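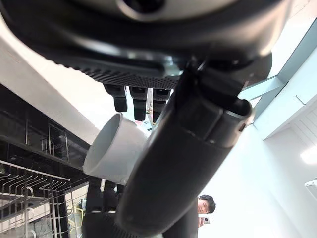 By Solange Bergeron, Learning Products, Beder
Updated in June

Trima Bookkeeping and Payroll Certificate: Self-Study Package

Trima is a self-study package for people who already work with accounts, or near them, and who wish to have a certificate that an employer can read and understand. It is made for the small office: the person who enters the supplier invoices in the morning, prepares the wages in the afternoon and answers the telephone between the two. If this is your work, you know already many things that are in the course. The package puts them in order and fills the holes.

The course is sold by Beder and the exam is held by Stikska, a separate firm. We write the lessons and they mark the papers. We do not see your exam before it is marked and we cannot ask for a different result.

What you receive

The package comes as a box by post and as an account on our learning site. In the box there is the course book, printed in two volumes, and the practice company, which is a folder of paper documents for a small trading firm called Arsenault. You will find in it purchase invoices, sales invoices, bank statements, till rolls, timesheets, and a few letters from customers who do not want to pay. All these papers must be entered in the books, month after month, until you arrive at the year end.

Many students ask if the folder can be supplied only as files. The files are also on the site, and you may use them if you prefer. But the exercises in the second volume are written for the paper, and some documents are on purpose badly filled in. One delivery note has no date. One invoice is there two times with different numbers. It is easier to meet such problems when the papers are on your table.

The learning account gives you:

- 20 lessons, each with a reading part and a set of exercises
- worked answers, opened after you have sent your own
- 9 practice papers in the same form as the exam
- access to a tutor by written message
- one entry for the exam

Access to the account is for one year from the day when you first log in. The day of payment does not matter, so you can buy now and begin after your busy season.

What the course covers

The first five lessons are about double entry. We go slowly here. A person who has used accounting software for a long time has perhaps never written a journal by hand, and we ask you to do it for the whole first month of Arsenault. After that you may continue in the software you have at work or in a spreadsheet. The course does not depend on any program.

Then come the sales and purchase ledgers, the bank reconciliation, petty cash, and the treatment of sales tax. The reconciliation lesson is long and you should give it two evenings. It contains the difference which most students do not find the first time: a payment that the bank has taken twice and given back once.

Payroll begins in lesson 11. You will learn gross and net pay, deductions, holiday pay, starters and leavers, and how to correct a wage that was paid wrongly in an earlier month. Rates and limits change from one tax year to another, so they are not printed in the book. They are on a separate sheet which you download from your account, and the exam is always based on the sheet of the current tax year.

The last part is the year end: accruals, prepayments, depreciation, bad debts and the trial balance. We do not teach the preparation of full company accounts. For this you need a higher qualification, and Trima is not a replacement for it.

Who it is suitable for

You do not need a diploma to enrol. You need to be comfortable with percentages and to read English business letters without difficulty. Some experience in an office helps very much, but it is not a condition. A student with no experience should expect to spend more time on the first volume.

The package is less suitable if you want to work in audit, in investment or in banking. It will not harm you, but most of the lessons will be far from what you need. In this case please look at our introduction to financial statements, or write to us before you buy.

Time needed

We suggest one lesson per week. A student who keeps this rhythm will finish the lessons in five months, and then has time for the practice papers. It is possible to go faster. Digby Doolan, who is tutor for the payroll part, does not recommend more than two lessons in a week, and I agree with him. The Arsenault year is built so that a mistake from the spring shows itself in the autumn. If you go too quickly you will not remember what you did, and you will look for the mistake for a long time.

The exam

The exam is taken at home or in a Stikska test room. It has two parts, bookkeeping and payroll, and both can be taken on the same day with a break between them. You may use a simple calculator. You may not use the course book, but the rate sheet is given to you.

Each part is marked separately. If you pass one and fail the other, the part that you passed stays valid and you repeat only the other one. The first attempt is included in the price. A second attempt is paid directly to Stikska, at the fee shown on their page when you book.

The certificate carries your name, the two subjects and the tax year of the payroll sheet you were examined on. Please check the spelling of your name in your account before you book. To reprint a certificate takes several weeks.

Your tutor

Questions are answered by Digby Doolan for payroll and by Lorna Catacutan for everything else. Messages received before 3 p.m. are normally answered on the next working day. They will explain a method and show you where in the lesson it is treated. They will not give the answer to an exercise which you have not yet tried, and they cannot advise on the real accounts of your employer. For this please speak to your employer's accountant.

What students say

"I did the wages of our shop for years by copying the month before. Now I know what each line is. The folder of papers was my favourite part, also the most annoying." – Annick Turcotte

"Good book, clear answers. I would like more exercises on depreciation. The sales tax lesson I had to read three times but in the exam it was no problem." – Laurier Simard

We have heard the remark about depreciation from other students too, and an additional exercise set has been put on the site under lesson 18. It is free for everybody who has an active account.

For employers

Until now 3,248 packages have been sent out, and a good part of them were bought by employers for their staff. If you buy for 5 or more people, we can send one invoice and give you a simple progress page. The progress page shows which lessons are completed. It does not show marks, unless the student has agreed to this in the account settings.

An employer can move a package to another person if the first person has not yet opened lesson 3. After this point it is not possible, and the exam entry stays with the student, even when he or she leaves the firm.

Delivery and returns

The box is sent within two working days after payment. It is heavy and does not go through a normal letter box, so please give an address where somebody can receive it. You can open the learning account at once, without waiting for the box.

You may return the package within the period written on your order confirmation, if the Arsenault folder is still sealed. The seal is the paper band on the folder. When it is broken, we can no longer sell the folder and we keep back its price from your refund. The books may be opened and looked at.

If a volume arrives damaged, send us a short message with your order number. You do not need to send the old volume back.

Questions before buying

The first lesson can be read without payment, together with its exercises. Ask for it through the contact form and write "Trima lesson 1" in the subject line. For everything else, write to the learning products desk and I or a colleague will answer you.

We use cookies to keep you logged in and to count visits to our pages. You can accept all cookies or choose only the necessary ones. Accept all | Only necessary | Read more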